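Omerel Hand-Held Gripper: Set-up Guide
19 January 2023
By Grorkell Support
Search this manual
Go

Section 2. Grip faults with thin-walled bottles

Fault 113 (grip lost during lift) is most often logged with plastic drink bottles. The wall gives way, the pads close further than the controller expects, and the bottle slips or is crushed. Carry out the steps below before you record again.

CAUTION: Keep fingertips out of the space between the pads whenever the handle is live. The pads can close without warning while fault 113 is showing.

1. Release the trigger and let both fingers open fully.
2. Stand the bottle upright on a level surface, cap on.
3. Check that the ribbed inserts are seated and the plate screws are tight.
4. Bring the fingers in level, one on each side of the bottle.
5. Squeeze slowly. Stop when both pads touch.

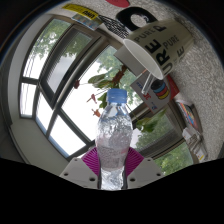 Bottle with blue screw cap, used for the grip check.

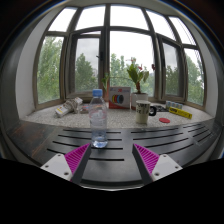

6. Lift a short way, hold, and set the bottle down. If the fault returns, lower the grip limit by 2 and repeat from step 1.

Reader comment, Pai: On our unit at Kerkthorpe, lowering the limit did nothing until we updated to firmware 1303. The old version went back to the factory limit at every restart. Please put that before step 1.

NOTE: Do not clear the fault by switching the handle off with a bottle still in the grip. Open the fingers first.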